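3.2 Collecting demonstrations by hand

We compared two ways of showing the arm a task. In the first, an operator drove the arm from a second desk with a pair of handheld controllers and watched the work through a screen. In the second, the operator held a gripper tool directly and carried out the task with it, with no arm present. Both tools close on an object in the same way, so a recording made with one can be replayed on the other after the wrist path has been converted to the arm's own base coordinates.

The task set contained 26 short tasks, all taken from the Nalcombe bench list. Most of them involve an upright container and a small part that has to be brought to its opening or taken away from it. We chose this group on purpose. The final approach is short, the useful range of wrist angles is narrow, and small errors in the recorded path show up as contact with the neck. Each operator gave 10 demonstrations per task with each method, in an order drawn at random. Failed attempts were kept and labelled as such.

With the handheld tool, the wrist path was recovered from the recorded video and checked against a printed square marker fixed to the gripper. Figure 4 shows the tool in use at a bottle held in a moulded support.
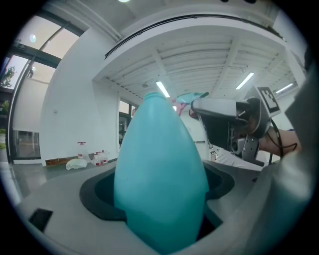 Figure 4. Hand-held gripper at the neck of a turquoise bottle. The marker is mounted on top of the gripper.

Kwan-ho Fung objected, on reading an early draft, that a person holding the tool can take up wrist poses the arm will never reach, and that a plain count of demonstrations therefore flatters the handheld method. We accept the point. Every handheld path was passed through the Grecu reach check before training, and a path was dropped if any part of it fell outside the joint limits. The counts given in Section 4 are those left after this step.

Operators were told to pause before closing the fingers and again after opening them. These pauses make it easier to split a recording into stages, but a policy trained on them tends to copy them and may stall near the object. We trimmed any pause longer than 300 ms at both points. Remote-control recordings were trimmed by the same rule, although their pauses were spread more evenly over the path and the cut was less clean.

Labels were assigned by one reader and checked by a second. The two disagreed on 17 recordings, which were left out of all the results that follow.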